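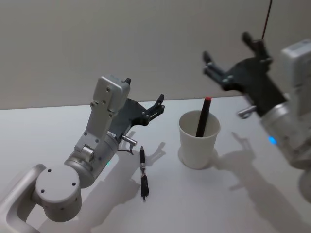 Evening Bookkeeper and Office Coordinator (part-time)

Olaniyan Community Music School
Posted 25/05/2018

Olaniyan Community Music School is looking for a part-time bookkeeper and office coordinator to work the late afternoon and evening shift at our main building on Stumow Street. The position is open now and we would like the new person to start before the fall term. It is a permanent position, paid by the hour, with paid time off after the first three months.

About the school

We teach piano, strings, brass, woodwinds, guitar and voice to students from age six up. Lessons are mostly one on one, with group classes for beginners and two adult choirs. We have 425 students enrolled this term. Most pay by the month, some pay by the term, and a number of families receive reduced tuition through our assistance fund. Instruments can be rented from us, and those rentals are billed separately from lessons.

The school office is open from noon to 9 p.m. on weekdays. The busiest stretch is between 3:30 and 6:30, when children arrive straight from school and parents stop at the front desk with questions about bills, makeup lessons and rental forms. After 7 it gets much quieter, and that is when most of the bookkeeping gets done.

What you will do

Record tuition and rental payments every day and match them to the right student account.
Send monthly invoices and follow up by phone or email on the ones that are past due.
Enter teachers' hours and send them to our payroll service every other week.
Reconcile the checking account and the office credit card each month.
Keep the room schedule up to date and move lessons when a teacher is out sick.
Answer the phone and help people who come to the desk.
Track which instruments are out on rental, and check the case, bow and accessories against the list when one comes back.
Lock the building at the end of the shift.

In October we hold our fall recitals. During those two weeks the coordinator also prints programs, takes ticket money at the door and counts it with another staff member at the end of the night. You will work two Saturdays that month and take two weekdays off in exchange.

You will not be expected to prepare tax returns. An outside accountant handles those and visits the office once a quarter. Please have the records in order for those visits.

What we are looking for

At least two years of bookkeeping or accounts receivable work. It does not have to be at a school. People have come to us from dental offices, hardware stores and a moving company, and did well.
Comfort with spreadsheets. You should be able to sort, filter and write a basic formula without help.
A calm manner on the phone. Some of the calls are about money, and some callers are upset.
Careful handwriting. We still give handwritten receipts for cash.
The ability to lift 50 pounds. Amplifiers and keyboard cases sometimes need to go up the stairs, and the elevator is not reliable.

It would help if you speak Spanish or Yoruba, but this is not required. You do not need to read music or play an instrument.

A background check is required for everyone who works in the building. The school pays for it. A past conviction does not automatically rule you out, and we will talk with you before making any decision.

Hours and pay

The shift is Monday through Thursday, 3 p.m. to 9 p.m., with a paid half-hour dinner break. There is no Friday work except during the week before recitals.

Pay is set according to experience and will be discussed in the first phone call. We review pay every year in the summer. Staff receive free group classes for themselves and half-price private lessons for their children. Parking is free in the rear lot after 2:30. The number 13 bus stops across the street and runs until 11 p.m.

We close for two weeks in winter and one week in spring. Those weeks are paid for permanent staff.

Training

You will train for 12 shifts with Chibuzor Nwankwo, our current evening coordinator, who is moving to the daytime schedule. The first four cover the front desk and the room schedule. After that you will work mostly on invoices, payroll and the monthly close. Chibuzor will still be in the building until 5 p.m. most days once you are on your own, so there will be someone to ask.

How to apply

Send a resume and a short letter to the hiring desk at the school. In the letter, please tell us:

Which bookkeeping software you have used, and for how long.
Whether you can work the full Monday to Thursday shift.
The earliest date you could start.
The names and phone numbers of two people you have worked for. We will not call them until after we have met you.

You can also drop off a paper application at the front desk any weekday after noon. Mark the envelope "Evening Coordinator" and leave it for Ayodele Danladi, the school's business manager. Blank applications are in the rack beside the rental window.

We will read applications as they come in and call people for a short phone conversation first. In-person interviews last an hour and include a small exercise with a sample ledger and six payments to enter. You may bring your own calculator.

We reply to everyone who applies, usually within two weeks. If you need a different format for the application or the ledger exercise, or a ground-floor room for the interview, tell us when we call and we will set it up.

The listing will be taken down when the position is filled. Please do not apply through staffing agencies.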